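Section 4: Opening the tower and working on the board

By Mulugeta Assefa
15 November 2023
23 shares | 4 comments

This section covers desktop towers with a removable side panel. It applies to memory, expansion cards, drives and the processor. For laptops, see the Nulo supplement.

Caution: Switch off at the wall and remove the mains lead before touching the panel. Hold the power button in for four seconds to discharge what remains in the supply. Do not open the power supply unit itself under any circumstances.

4.1 Positioning the case

1. Clear the table of loose screws and swarf. A screw caught between slats will scratch the case and may end up inside it.
2. Lay the tower on its side with the removable panel facing up.
3. Remove the panel and store it upright, away from the work.
4. Place the parts tray to the left of the case, close enough that a part can be carried across without passing over the drive cage.

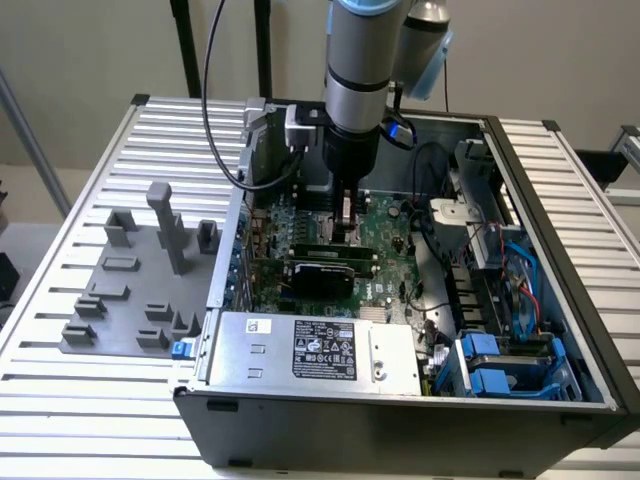
4.2 Memory and expansion cards

1. Touch bare metal on the chassis before handling any part.
2. Move SATA cables clear of the memory slots. Do not pull on the cable – hold the connector.
3. Open the latches at the ends of the slot and lift the module straight out by its edges.
4. For a card, undo the bracket fixing or release its tab, then free the retaining clip on the slot, if fitted. Lift evenly. Graphics cards are heavier at the cooler and tend to tip.
5. Put each part in the tray as soon as it leaves the case.

Note: Drive carriers release separately from the power supply. Check which latch you are pressing. On some cases they are the same colour.

4.3 Processor

1. Disconnect the fan lead, if there is one, and remove the heatsink. If it resists, twist it slightly to break the seal of the old paste. Do not lever against the board.
2. Wipe the heat spreader with a lint-free cloth and isopropyl alcohol. Leave to dry.
3. Inspect the bracket and lever. The lever should lie flat under its hook when closed.

Caution: Never leave the socket open and empty. Dust or a dropped screw will damage the contacts. 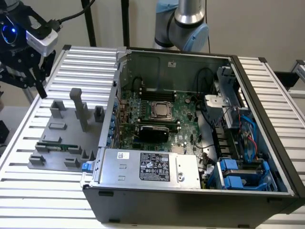 4.4 Using the parts tray

1. Lay circuit boards flat in the long slot, components facing up.
2. Keep small parts at the front – tall ones at the back foul the case wall if the tray is moved.
3. Do not stack boards.
4. Before refitting the panel, check that the tray is empty. Record anything left over on form 591.

Replacement trays are ordered from Varela under part number 400.

Related items
Section 3: Tools and table layout
Section 5: Refitting and first start
Mosusa spare parts list, January revision
Prustska cable kit: fitting notes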